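The second spreadsheet

I keep two spreadsheets for the robot cell. The first is the one I show people. It has a tidy total at the bottom and the columns line up. The second is called "real" and lives in a folder called "misc," and if you are ever asked to plan the purchase of a robot arm for a small shop, the second one is the only one worth stealing. So this post is mostly the second one, with the swearing taken out.

Background for anyone who wandered in from the keyboard posts: I work at Honmont, where we take in retired office computers, pull out what is still good, put better parts in what is left and send them back out to schools and clinics. It is a lot of opening cases. Last November my boss, Benedita Rocha, came back from a trade show with a tote bag and an idea, and since I had once fixed the label printer I was made Head of Robots. There is no raise attached to Head of Robots. There is a login for the supplier portal.

The idea was that an arm could do the dull half of the bench work: pick a memory stick out of a holder, put it where it belongs, lift out the one that doesn't, move on. A person would keep doing the fiddly half. Benedita wanted a number by Sunday night so she could sleep on it before talking to the bank. I gave her a number. It was the price of the arm, plus a bit for luck.

I would like to apologize to the bit for luck, which had no idea what it was in for.

What the arm costs

The arm is the part with a price tag, and for that reason it is the part you will worry about least by the end. We got three quotes. Lorngate would sell us one outright with a year of phone support. Ondangate wanted to lease, with a monthly figure that looked adorable until you multiplied it. The third outfit sent a brochure with a man in it pointing at a tablet, and after two follow-up emails sent the brochure again.

I spent far too long comparing reach and payload. A memory stick weighs nothing. The payload question was settled the moment I wrote down what we would be lifting, and I could have had that week back. Reach mattered more, because a desktop tower lying on its side takes up a lot of bench and you want parts holders next to it, and the arm has to cover both without tying itself in a knot. If you do one thing before calling a salesman, put a case down on a table, put the parts beside it where you'd want them, and measure the whole spread with a tape. I did it after. The answer was fine, by luck, so I get to sound wise.

We bought from Lorngate. Leasing would have been sensible if we expected to give the thing back, and Benedita does not give things back. She still has the tote bag.

What holds the arm up

You can't bolt a robot to a folding table. I knew this, in the way I know I should floss. The first spreadsheet had no line for a bench at all.

We went with aluminum extrusion, the kind with slots running along it, and I would do that again. Anything can be clamped anywhere and then moved two inches when you find out you were wrong. Budget for the bench, and then go back and budget for the nuts. My second order of T-nuts was $53 and I remember it because I had been so pleased with the first order. Get the assortment box. Get two. They roll under things.

Olga Brandão, who runs the repair side and has to share a room with all this, asked for one thing in the plan, which was that she could still walk past it with a cart. Please draw the aisle on your floor plan before you draw the robot. I had the aisle down as "remaining space."

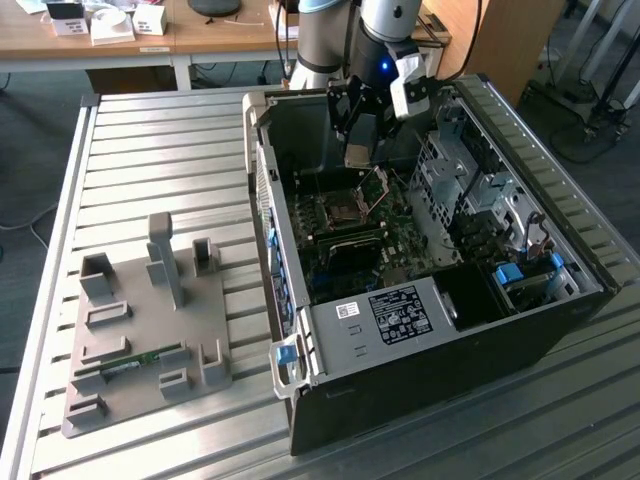

Tower on the bench, CPU socket open, gray fixture plate alongside.

The plastic bits, which ate the budget

On the first spreadsheet there was a line reading "fixtures, misc." with $5 next to it. I think I meant it as a placeholder. It went to the bank like that.

A fixture is whatever holds your part still in the same spot every time so the robot can be dumb about it. Ours are 3D printed, gray, because gray was the spool we had. The filament is cheap and I'll defend the $5 to that extent. What costs money is that the first holder you design is wrong, and so is the one after it, and each wrong one takes an evening to print and a morning to find out. Thin circuit boards in particular have opinions about slots. Too tight and the gripper drags the holder along for the ride. Too loose and the board leans, and a leaning board is somewhere other than where the program says it is.

By spring the fixtures line, counting the hours I had logged against it, stood at $684. I moved it onto its own tab so it would stop upsetting the others.

Two bits of advice that I paid for. Print everything onto one plate that drops onto the bench as a unit, so that changing jobs means swapping a plate and not re-teaching six separate positions. And put your holders far enough apart for the gripper's fingers when they are open. Everyone designs for the fingers closed. They look so slim in the catalog.

Grippers, and things that stick out

A plain two-finger parallel gripper came in the Lorngate bundle and it's what we still use. I had a fancier one on the wish list, with suction, because the video was very good. Hold off on the wish list until you've run the plain one for a month. Most of what I thought was a gripper problem was a fixture problem wearing a hat.

The other thing about working inside a computer is that a computer is a box full of things that stick up. Drive cages, levers, handles, the bracket on the processor socket when it's open, cables that spring back at you. A person's hand goes around all of that without asking. The arm needs to be told, and telling it takes time, and time is a line item even when the person doing the telling is salaried and sulking. Every different model of tower is a fresh round of telling. We had planned on doing "desktops." We now plan on doing two models of desktop, and the rest go to Olga's bench, where they were going anyway.

If you're in refurb and want one question to ask before buying, it's how many identical machines you see in a row. Ask it of the intake log, too. When I asked around the shop the answer was "loads," and the log had a different view.

Integration, or paying somebody named Rezaei

There is a firm called Rezaei two towns over that sets up cells like ours, and I left them out of the plan because I was going to learn to do it myself from the manual. I did learn a fair amount from the manual. I learned where the safety chapter was and that I shouldn't be the one signing it.

Their visit and the risk assessment came to $928, and it's the only number on the real spreadsheet I have no complaint about. They moved the base, made me shorten a cable run, and set the speed limits properly. They also asked what would happen if someone leaned over the bench for a screwdriver while the arm was running. I said no one would do that. Olga was, at that moment, leaning over the bench for a screwdriver.

So put the assessment in the plan from day one, and have it done before you've screwed everything down. Doing it in the other order means unscrewing everything. See above, under nuts.

Stuff I forgot entirely

An electrician, half a day. Our wall outlets were where a previous tenant had wanted them.

Spare boards to ruin. You're going to bend contacts and crack slots while you tune the grip force, and you don't want to do it to a machine a clinic is waiting on. We set aside a pile of dead towers for it. Dead towers are free, in our line of work, but storing them isn't, and they were in the aisle. (Olga again.)

Antistatic everything.

Somewhere to put the controller that isn't the floor. We have a plan for this. The plan is a shelf.

My own hours. I had put down two weeks. I would rather not say what it came to, and Benedita reads this.

Would I buy it again

Yes, with a smaller opinion of myself. It takes the memory work for our two favored models and I think that's about what we should have asked of it from the start. If you're writing your own plan, take the price of the arm and then write a second list, at least as long, of everything the arm will touch, sit on, plug into or hit. Then leave a blank tab. You don't have to name it yet.

I've had a few emails asking for the file itself. I'm happy to send the real one, once I've cleaned up the comments column. Next post will be keyboards again, I have a space bar I need to complain about.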